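Automation at Hivstead Glass and Tableware

Hivstead Glass and Tableware (usually just Hivstead) is a packing and inspection works in Pildale. It handles cups, tumblers and small dishes for hotels and caterers. Best known locally for bringing robot arms into its sorting room, and for the long argument over jobs that went with it. Workforce at the last published count: 111.

Background

Founded as a washing and re-packing yard for returned catering stock. Moved to the Fullby Road site when the old yard flooded. For most of its history every cup was picked up, turned, looked at and put down by hand. Four-hour turns at the bench, standing. Sore wrists were the main complaint in the accident book, followed by cuts.

The firm was bought by Ibarra, a family-owned catering supplier, which wanted higher output from the same floor space. Patricio Aranda was put in as works manager. His first plan was a fully automatic line. It was dropped within months, too costly and too fussy about the shape of the cups.

Introduction of the arms

The replacement plan was smaller. Single arms at ordinary tables, each one working next to a person, taught one job at a time. The first trial bench went up in December in a side room off the sorting floor. Early work was dull by all accounts: one cup, one table, over and over, moving the cup a little between tries. Staff from the benches were asked to set the cup down wherever they liked, the idea being that real cups don't arrive in neat rows.

Clear cups gave the most trouble. Cameras find them hard to pick out against a pale surface, and the edge of a cup can be lost altogether in strong light. Lamps were moved, then moved back. A log of failed picks from the trial ran to 657 entries and was later used in staff training.

A small camera on a stand at the back of the table was part of the bench layout. The arm has a two-fingered hand, which comes down from overhead with one finger reaching slightly lower than the other.
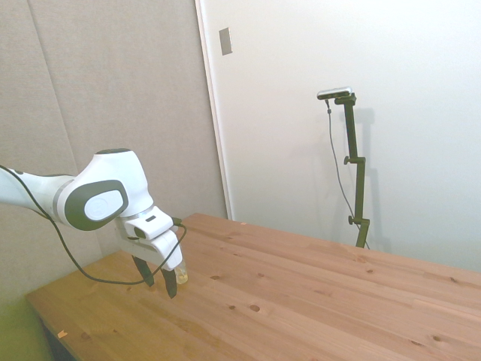

Changes to the work

Three arms are now in regular use. They take the plain, single-size cups. People kept the odd shapes, the stacked dishes, anything chipped, and the final look before boxing.

New job titles came in. A bench minder looks after an arm for the length of a turn, clears dropped cups, wipes the table, and stops the arm when something is off. A setter teaches it new items. Both posts were filled from the existing benches, after a dispute (see below). Minders sit for part of the turn, which the sorters never did. Reports of wrist pain went down. Reports of boredom went up, and some minders asked to go back to sorting for part of the week. A swap system was brought in to allow it.

The sorting room is also quieter, in the sense of talk. Benches used to face each other, and the new ones are spaced out. Several long-serving workers gave this as the change they liked least. A shared table was put back near the windows following complaints.

Dispute over pay

Sorters had been paid partly by the piece. With an arm on the bench it was unclear who had done the piece. Dymphna Nic Aodha, speaking for the sorters, argued that the minder should get full credit, as the arm did not run without one. Management offered a flat rate. Talks went on through the winter and 89 staff signed a letter against the first offer.

The settlement: flat hourly pay set at the old average piece rate, no forced redundancies while the arms were being brought in, and first refusal on new posts for existing staff. Overtime was not coverd and remains a sore point.

Reception

Mixed. Output of plain cups rose, though the firm has not given figures. Agency hiring before the holiday season was cut back, which hit seasonal workers from Pildale who were not part of the talks and had no say in them. Critics have called this the real cost of the scheme. Aranda has said the works would of closed without it, a claim the sorters dispute.

See also

Fullby Road site
Piece work
Bench minder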